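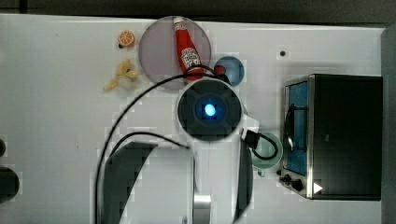 Boros maintains that the Draltitz tender was never designed at all, only argued into existence between two people who disliked each other's boats. The remark, made to a club newsletter and repeated ever since, is unfair to the drawings, which survive, but it is a fair account of how the boat behaves.

The Draltitz is a small open motorboat built in glassfibre by the Toft yard between its founding and its sale to Viton. It was intended as a tender for larger yachts, and was bought mostly by people who had no larger yacht. It should not be confused with the Draltitz Cabin, a later model with a cabin, or with the Draltitz Sport, a later model with a stripe.

Origins

The hull was drawn by Oluf Nørgaard, who favoured a flat run aft and a boat that would plane with one person aboard. The yard's owner, Baldur Holst, wanted something that could carry 600 kilograms of passengers and shopping across a harbour without getting the bread wet. Letters between the two show that neither gave way on any point. The finished boat has Nørgaard's stern and Holst's bow, and the place where they meet, a little forward of the middle thwart, is known among owners as "the treaty".

The first hull was launched in March and returned to the shed the same afternoon. Holst's account blames the engine bracket. Nørgaard's blames Holst.

Design

The Draltitz is 4 metres long, with a shallow vee forward that flattens quickly towards the transom. Two built-in lockers provide buoyancy and, on early boats, a permanent supply of rainwater. The standard outboard was of 15 horsepower, and the builder's plate advised against anything larger in language that many owners took as a suggestion.

Four people can be seated, provided that two of them are friends. The forward seat is the driest at low speed and the wettest at any other, a fact the original brochure conveyed with the phrase "lively forward position". Steering was by tiller. A wheel was offered as an extra, but it took up the space normally occupied by the driver's knees and few were ordered.

Handling

In flat water the boat is quick, light and pleasant to steer. In a short chop the bow lifts, considers the matter and comes down hard. Þórarinn Bjarnason, who wrote the only full-length test of the model, praised its acceleration and its turning circle and then devoted seven paragraphs to his back. He recommended carrying an anchor well forward, whether or not one meant to stop.

Later versions

After the sale, Viton altered the mould to give a finer bow and drains that led outwards. The revised boat was sold as the Broluvero, a name chosen for export and pronounced differently by every dealer. It is drier and heavier than the original and is generally agreed to be better, though seldom by anyone who owns a Draltitz.

Owners' association

A small association keeps a register of hulls and holds a yearly rally. Its handbook, compiled by Brynhildur Kjærgaard, contains the standard repair for the treaty, which tends to craze, and a long appendix on bungs. The rally of September 8, 2018 included a race over 7 miles, won by a Broluvero. The result was entered in the register under "other craft".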